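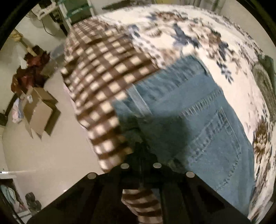
Mar 18, 2018

The Prundetti hand gripper kit sells for $1537 and I've been arguing with myself over it since January. You hold it, you do a chore with it, and the recordings are meant to teach a robot arm to do the same chore later. That last bit is sold separately, of course.

Zhenhua Xiao lent me his for two weeks, so what follows cost me nothing but patience.

First, the sales page. It says you can be "collecting useful data in minutes." My first session took most of an evening, and a good part of that was the setup guide, which skips from step four to step six. The reseller, Cosdale, answered my email quickly and politely and sent me the same guide again.

The hardware I can mostly live with. It's black, it's angular, the bolts on top are plain to see and I could get at them with an ordinary driver. I like that. What I don't like is the weight out front. Try tugging a quilt straight with it and you'll feel it in your wrist long before the bed looks made. Soft things are the whole reason I was curious, too. Picking up a block proves very little to me. Show me a corner of a bedspread.

Then there's the view. The lens is extremely wide, and everything bends: floors curl up, walls lean over, a checked shirt turns into a set of arcs. Prundetti says the software copes with all that. Maybe so. But when you're bent over a bed in a normal-size bedroom, a lot of what it records is shirt and the seat of somebody's jeans, and if you move at a human pace the shirt smears. I would love to know what a robot learns from my back pocket.

Gleice Brandão, who has used the older Dindum version for longer than I've had this one, thinks I'm being unfair. Her advice was to slow down, keep the elbow out and throw away the bad takes. Fine, but then say so on the box! The page promises 100 clean demonstrations from one charge. I never got near it, and I suspect whoever wrote that was working at a bare table with good lighting and no laundry.

A few smaller gripes:

The carrying case doesn't fit the gripper unless you fold it exactly one way, and the guide doesn't show which way.

The companion app logged me out 2 times in one session and kept the files both times, so I'll give it half a point for that.

Replacement finger pads come from Matlala only, and shipping cost more than the pads.

Would I buy it? At this price, no. If I already owned an arm and had someone to share the cost with, I'd think about it — and I'd still want to see a video of that arm making a bed, start to finish, with no cuts. I've asked Prundetti for one and will post it if they send it.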